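Print this article
E-mail this to a friend

Tea for Five: an afternoon with Vratislav Tichý

Tuesday, February 23, 2021

It takes a while to get Vratislav Tichý to talk about his robot arms, mainly because he would like you to sit down first, and have something to eat, and hear how the shared workshop in Grerkarville came to have a sofa. But once he gets going there is no stopping him, and I had a whole afternoon and was very glad of it.

He and Ivone Marinho have been building the pair of them since September. They call the whole thing Esorum, after a word Ivone's grandmother used for any contraption with too many screws in it, and the idea is for it to lay out mugs on coasters and clear them away again on to a tray. "People ask why not something useful," he told me, pouring. "And I say, have you seen how this workshop leaves its mugs?"

The coasters, he says, are harder than the mugs. A mug stands up and gives you something to take hold of. A coaster lies there nearly as flat as the table, and a woven one is a different matter altogether from a hard one with a rim. He has spent whole evenings on nothing but how low the fingers should come before they close, nudging a number up, nudging it down, and going home no wiser (but quite happy, he insists!).

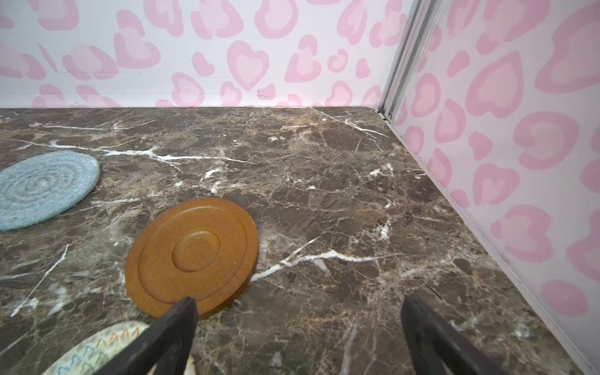 How much did it all cost to put together? "The arms were 1157 between the two of us, bought second-hand as a box of parts, and then the rails and brackets and cable came to another 600, which I had told my wife would be less."

The rails are what he is proudest of, oddly enough. Their first attempt had the arms clamped to an old door, and every time one of them stopped quickly the whole door gave a shiver and the other arm lost its place. Now both are bolted to a single aluminium rail along the front, with posts at the back corners and panels between them. The pink leopard print was Ivone's choice, and Vratislav says he was asked for his opinion and gave it, and then helped her cut the panels to size.

"You work on something for months, you should like looking at it," Ivone said, coming in with her coat still on and going straight to the wiring. She looks after that side of things, and the program too, which she has named Cirodley and rewritten 7 times. He does the brackets, the bolts and what he calls the worrying. They get on very well, as far as I could see, though they did have a long discussion about cable clips while I finished the biscuits.

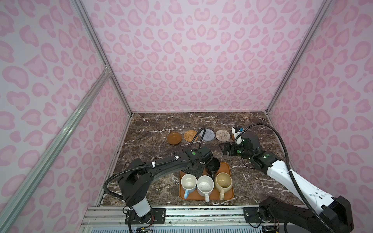 The two arms at work, with four mugs on the orange tray.

Teaching the arms to keep out of each other's way took most of the winter. Each has its own half of the table, more or less, but the tray lies in the middle and both need to get at it, so one must wait its turn. Vratislav got this wrong for a good long time. There was a week when both arms waited, very politely, for ever. "We went and had our supper," he said, "and came back, and they were still saying after you, after you."

The cables were another trial. A loop that is too short pulls at the wrist, and one that is too long will catch a handle on the way past, so they have ended up running them high over the arms in big black arcs and clipping down what they can. He would like to do it more tidily one day. Ivone would like him to leave it alone.
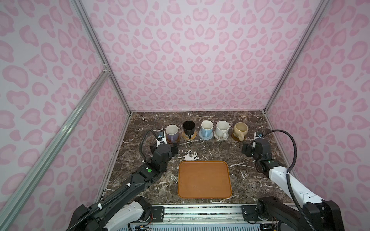
Vahidi, from the next bench along, put in at this point that the handles ought to be turned the same way every time, and that he had been saying so for 9 weeks. Vratislav agreed that he had. The trouble, he explained to both of us, is that turning a mug where it stands means letting go and taking hold again, sometimes more than once, and each time is another chance to knock it. They have a plan for it, on the back of an envelope, which he went off to find and came back without.

I asked what comes next, and he said a spoon, and Ivone said certainly no spoons before the summer, and the kettle went on again while they talked it over.

Print this article
E-mail this to a friend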